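### 4.2 Cable clutter on small shared tables

Section 4.1 dealt with long desks. Small tables are a different problem and most of the tidying literature skips them, or folds them in with "occasional furniture" and moves on. We think that is a mistake. A small table in a shared office gets used by more people per day than any single desk, and what stays on it overnight is mostly not work -- it's chargers, adapters, the cord somebody left for the next person.

Two sites are covered in this section, Linport and Plomstead. Ambrose was dropped after the furniture there got replaced in July, halfway through the diary period. Staff at both sites kept a short end-of-day diary: what was on the table, who moved it if they knew, where it went. We got 600 usable entries. Another 115 were thrown out, mostly because the table wasn't named or the writer had put down "same as yesterday" with no yesterday to go back to.

Coding was done by hand. Three broad classes: flat things (paper, pads, folders), standing things (cups, bottles, lamps) and trailing things. Trailing means anything with a cord or strap that can hang past the table's edge. Anatole Hervieu coded the whole set, a second reader took 500 entries, and disagreements were talked through and settled before any of the counts were run. Most disagreements were over headphones. We ended up calling them trailing if the diary mentioned the cord at all.

Flat things are the easy case. They get stacked, or squared up against each other, or carried off with whoever owns them. Diary writers hardly ever complained about them. Trailing things drew complaints well out of proportion to how often they turned up, and the wording is pretty consistent: "in the way," "caught my sleeve," "didn't know if I could unplug it." That last kind matters for what follows. People will move a stranger's notepad without a second thought but they leave a stranger's cable alone.
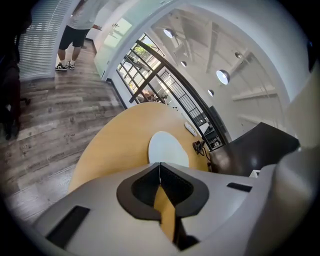

**Figure 3.** Round table with trailing cable, shared office area.

Round tops make the trailing problem worse, and we did not expect this going in. A rectangular table has a back edge, usually against a wall, and cords drift to it. A round one has no back edge. So the cord gets left wherever the slack happens to fall, as in Figure 3, where a black cable lies looped and coiled toward the right edge of the tabletop while a white oval item sits near the middle. The diary entries for round tables use "side" and "edge" loosely, and several writers drew a little circle with an arrow insted. We kept the sketches. They were more use than the words in at least a few cases, esp. where two people were describing the same table from different chairs.

Seat position comes into it too. At Linport the chairs at round tables get pushed in at whatever angle, and the cord ends up on the side with no chair. Or it did in the entries where a chair was mentioned. A lot don't mention chairs. We can't say more than that from diaries alone, and a sensible follow-up would record chair position every time as its own field.

#### 4.2.1 The Pumemcombe clip

We tried one cheap fix at Plomstead. The Pumemcombe clip is a plain under-edge holder, screwed to the underside of the top, that takes one cord. It was fitted to 9 tables, round and rectangular mixed. No instructions given apart from a line in the weekly staff email.

Uptake was uneven. On rectangular tables the clip was found and used within the first week of diaries. On round tables people couldn't find it -- it's underneath, and there's no corner to feel along from. One entry reads, in full, "is there a clip on this one?" There was. After we put a small dot of colored tape on the top edge directly over each clip, mentions of it in the round-table diaries picked up, though the period left was short and we don't want to lean on this much.

Two things went wrong that others should know about. The clip holds a thin phone cord badly; it slips out with one tug. And cleaning staff, who were not on the email, unclipped cords at night to wipe the tops and laid them back on the table coiled. Perfectly reasonable, and our fault for not asking them first. It does mean some evening entries say "clipped" and the morning ones from the same table say "coiled," so the two can't be pooled. We report evening entries only in Table 5.

#### 4.2.2 What counts as tidy

Writers were asked to rate each table as tidy, ok or messy. A coiled cord was rated ok far more than a loose one, even when the coil took up more room on the top. Same for a charger squared up to the edge. So the rating is following how deliberate the thing looks, more than how much space is left to work in. Free surface should be measured separetely, and in Section 4.3 we do that with a simple paper grid laid over the top.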